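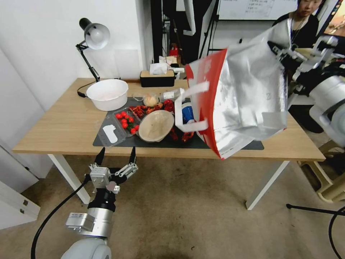
Spring and Summer Visits: Pronik Handling Lab, Plodeck

Members of the automation section were received at the Pronik handling lab in Plodeck on 24 June 2022. The visit had been planned for April and was moved when the lab changed the wrist assemblies on both arms. Tarcísio Bragança organized the trip. Neusa Coutinho and Dirceu Brandão hosted for Pronik, and Tùng Lâm ran the cell during the demonstration.

The lab works on two-arm handling of household and grocery goods. Its customer for the current phase is Araújo, a grocery delivery operator that wants to know which parts of order checking and repacking can be done by machine and at what cost. Coutinho opened with a short talk on the project and then moved the group to the cell, where most of the session was spent.

The cell

The work surface is an ordinary light wood-grain table with a dark grey mat over the middle. The mat gives the cameras an even background and adds friction under trays and bowls. Fixed fences and part nests were tried in the first phase and dropped. The customer's goods arrive in no fixed order and in packaging that changes from one supplier to the next, and each new nest took longer to design than the item stayed on sale.

Both arms carry grippers, the one on the left with two pointed black fingers. Brandão said that suction was faster on flat cartons but lost too many picks on nets, foil and thin film. The pointed fingers can get under an edge or take hold of a fold. They are less good on smooth round objects, where contact is reduced to a small area and the grip force has to be set low to avoid marking the item.

Goods on the table during the run included tomatoes in a clear tray, an onion in thin plastic, a bottle lying on its side, crayfish-like pieces laid out on the mat, a basin, a bowl, a blue cup and an insulated bag. The lab keeps a stock of 442 items, of which a changing selection is put out for each session. Nothing is glued down or weighted. A desk lamp stands on the table and is moved between sessions so that the recognition software does not come to depend on one direction of light.

The insulated bag

The bag took up more of the discussion than any other item. It is red and white with a silver foil face, and it has a strap handle that will not hold one shape. Lâm gave three difficulties.

First, the foil reflects. Depth readings on a creased metallic surface contain holes and false points, and the software has to fill the gaps from neighboring areas and from the color image. Second, the bag is large compared with the rest of the goods. Once it is off the table it hides a good part of the work area from the head camera, and it can hide the other arm's target as well. Third, the handle is an open loop that can pass over smaller things. A cup or a bottle behind the handle may be caught and dragged when the bag moves.

The present method is to grip the bag near an upper corner, lift until the load on the wrist is steady, pause, and look again before any sideways travel. The second arm is held clear with its gripper open until the planner has a new view. Lâm noted that the pause costs time and that the team has tried to shorten it. With a shorter pause the bag is still swinging when the second image is taken, and blur along the moving edge makes the estimate of its outline worse.

Gripping by the strap was also tested. It is the easier grasp to find, but the bag then hangs with its base at an unknown angle, and setting it down upright becomes a separate problem. The corner grasp leaves the bag tilted, though the tilt is repeatable enough to plan with.

Results

Coutinho presented figures from the last test block. It consisted of 200 trials on mixed goods, with 100 of them including the bag. The trial ends when every listed item has been moved to its assigned place or when 30 seconds pass without progress. The lab counts a trial as failed if any item leaves the table, if packaging is torn, or if an operator has to step in. Success rates by item class were shown on the screen and will be released by the customer at the end of the phase; we were asked not to print them.

The causes of failure were discussed openly. Most came from thin transparent packaging. A clear tray is seen mainly through what lies inside it, so the software tends to place the edge of the tray at the edge of the contents. When the goods are gathered toward one end, the empty part of the tray is missed and the fingers close on it from the wrong side. The bagged onion gives a related fault: the fingers may take only the film, and the onion then swings below the expected position.

Questions from members

Everaldo Godoy asked how cables are handled, having had wear problems on a similar installation. Brandão replied that the wrist cable is left as a free curve with enough slack for the full range of the last joint. It is inspected every week. A clipped route looked neater and failed sooner.

A second question concerned people near the arms. Speed is limited whenever someone is inside the marked area, and the arms stop on contact above a set force. Staff still stand behind the table during trials to watch the grasp, and the lab considers this acceptable at the reduced speed. It would not be acceptable at the rate the customer wants, and a laser scanner has been budgeted for the next phase.

Godoy also asked whether the planner is Pronik's own. The motion layer is bought in from Prundska under license. Grasp selection and the check after lifting were written in Plodeck.

Bragança asked about soft fingertips. A set has been molded and is waiting for tests on the tomatoes, which at present are moved by the tray only.

Arrangements

The lab can take a second group in the fall. Places are limited by floor space at the cell, and closed shoes are required. Members who wish to attend should give their names to Tarcísio Bragança, stating whether they went on the June visit; those who did not will be placed first. Copies of Coutinho's slides, without the results pages, can be requested from the section office.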